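Cable tension on the grasper wrist, Erkgate arm

tothd: Re-tensioned the wrist cables on Friday and the jaws finally close evenly — so pleased! Two turns on the left, then homed it five times.

garnet_l: Lovely! I'd home before touching the tension, though.

tothd: Disagree, slack cables give you a false zero.

flatard720: With Garnet on this. Home, tension, home again.

tothd: Fine, I'll try your order next — then straight back to knots on the suture pad, my favourite bit! 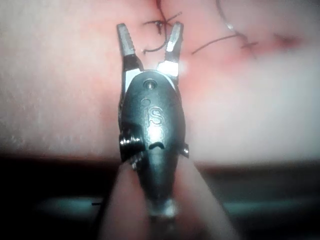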